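Naylor Hall Shared Kitchen and Dining Room
Inspection Checklist with Comments, June
Inspector: Antonina Harasym
Present for the hall: Gilberto Benavides

1. Exits and aisles
Both exit doors open freely. Aisle to the rear door measured at 1,273 mm. Satisfactory.

2. Fire equipment
Extinguisher charged and tagged. Fire blanket bracket loose on one side. Mr. Benavides to refasten.

3. Cutlery storage and drainage
Holders must be perforated, free of cracks and washed daily. Satisfactory.

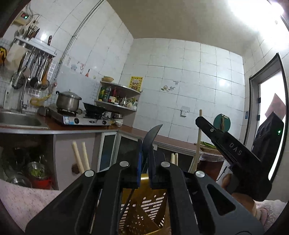

Item 3. Yellow plastic, perforated.

4. Hot water
Reached the required temperature at the hand sink. Delivery is slow at the two-compartment sink. Monitor.

5. Waste and recycling
Wastex bins lidded and labelled. The organics bin was almost 700 mm from the prep counter and partly blocks the lower cupboard. Relocate.

6. Table settings and linens
Cloths to be laundered after each sitting. Utensils set out ahead of a meal are to be covered or returned to the holder.

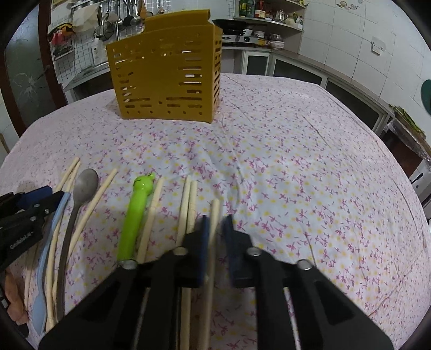 Item 6. Utensils and caddy on printed tablecloth.

7. Electrical
Cord on the Stoser kettle frayed near the plug. Removed from service at 2 p.m. Not to be returned until repaired by a qualified person.

8. First aid
Kit short of burn dressings. Lev Nechyporuk to restock.

Result: Conditional pass. Items 2, 5, 7 and 8 to be corrected within 3 weeks and reported in writing to the Cisness office.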